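Speaker notes: Heating a draughty house without ripping it apart
Gullesico community hall, September 23, 2020

Slide 1. Welcome
Say where the fire exit is. Phones off. Questions at the end, except for quick ones about a word I've used.
The talk is for people who own or rent an older house and find it cold. I'm not selling anything. I used to fit windows for Plunby and I now do home surveys, mostly in terraces built before cavity walls were common.

Slide 2. Where the warm air goes
Most people blame the windows. In the houses I survey, the gaps round doors, floorboards and loft hatches come first. Ask for hands up: who has a door that rattles when it's windy?
I kept a list of the homes I visited up to January. There were 208 of them. Loft hatches with no seal at all were the commonest fault, and the cheapest to put right.

Slide 3. Inside doors
Keep this one short. People forget that an inside door is part of the heating. If the hall is cold and the front room is warm, the door between them matters as much as the radiator. 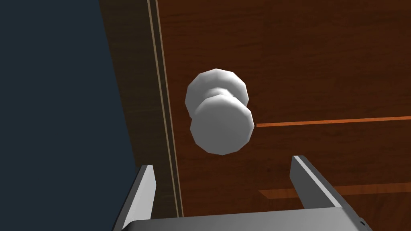
Check that it latches. A door that swings open an inch in the night undoes a good part of the evening's heating. Usually the strike plate needs moving by the width of a pencil line, and a screwdriver and a chisel will do it. If the door has dropped, look at the top hinge before you plane anything off the bottom.
Brush strip along the foot is fine on carpet. On bare boards use the drop-down sort, or it wears away.

Slide 4. Floors
Suspended timber floors need the air underneath them. Don't block the air bricks. Say this twice, someone always has.
Fill between boards with strips or flexible filler. The Makori filler sets hard and cracks by the second winter — I've stopped using it. A rug with a thick underlay does a decent job in a rented place.

Slide 5. What it costs
My own house, a two-bedroom end terrace. Total spend £1,003 over two years, most of it on the floor. The doors came to very little.
Pause for people to write it down.
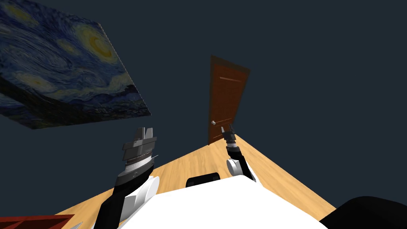

Slide 6. Damp, and keeping some air moving
Sealing a house changes where the moisture goes. Kitchens and bathrooms need a fan that works. Hold a sheet of toilet paper to the grille — it should stick.
Leave trickle vents open in bedrooms. Never seal up a room with an open-flued fire or boiler in it.

Slide 7. Where to start
Loft hatch first, then the letterbox, then doors, then floors. Zelline hire out a smoke pen by the day if you want to find the leaks yourself. Choose a windy day for it.
Handouts are by the door. Stop by 9 at the latest, the hall has to be locked.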